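The fruit bowl test

August is when the storage people come for us. The back-to-school ads start, the flyers pile up, and by the end of the month half the readers of this newsletter have been told that their home would finally work if they bought one more set of bins. I got 14 emails from you on the subject this summer, most of them asking whether the Dokia "home reset" plan is worth the money. It costs 200 dollars for the year. I signed up and stuck with it for 21 days, so you can read what follows and keep your cash.

The plan starts with a long form about your habits. Then an app sends you a small job every morning. Clear one drawer. Throw out dried-up pens. Photograph the hall closet and rate how it makes you feel on a scale I never understood. I rated mine a three every time and the app congratulated me on my progress.
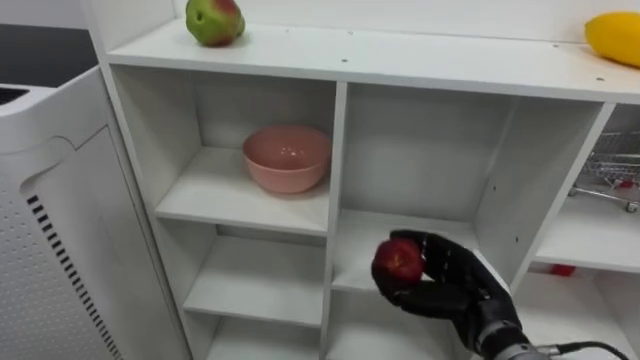
The big claim is that every object needs one fixed home, and that mess is what you get when things wander. I don't buy it. Things wander because people use them, and they land wherever there's a flat surface at the right height. A bowl can have a cubby to itself, like the pink one on these white shelves, and the fruit will still end up on the top board. Dokia would call that a failure and send you a job about it. I'd call it a place to put fruit. Nothing in the plan asks whether the way you already do things is fine, and I suppose it's hard to charge for that.

Some of the advice is decent. Emptying a shelf completely before you decide what goes back is old advice, but it works, and I got rid of a bag of cables I had moved between three apartments. The weekly limit on buying anything new was useful too – though the app broke its own rule by day six with a "member offer" on label tape from Rideo. The labels peeled. I put them on twice, with the wipe-down they recommend, and they peeled again.

What bothers me most is the before-and-after business. The after is always taken ten minutes after the work is done. Show me the same shelf in March, in a house with a job and a cold going around, and I'll start to believe you. I asked Dokia for pictures taken 6 months on. They sent me a discount code.

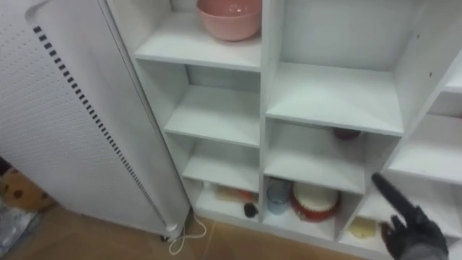
Marguerite Street Reader wrote in to disagree, and says I'm being unfair to people who need a push. She did a similar plan from Apaza last year, kept perhaps half of it going, and figures that half was worth paying for, because on her own she would have kept up none. She also thinks I quit too early to judge.

Fair enough on the last point. Three weeks is short. Still, I notice that the half she kept was the free half: empty the shelf, put back less, stop buying bins. You could write that on an envelope.

If you want to try it without the app, pick one shelf and leave it alone for a week. See what collects there. Then make room for that, and move the stuff you had planned for the spot somewhere else. Berus has a cheaper plan coming this fall and several of you have asked if I'll test it. Maybe, if they let me cancel without a phone call. Dokia did not, and I was on hold for quite a while.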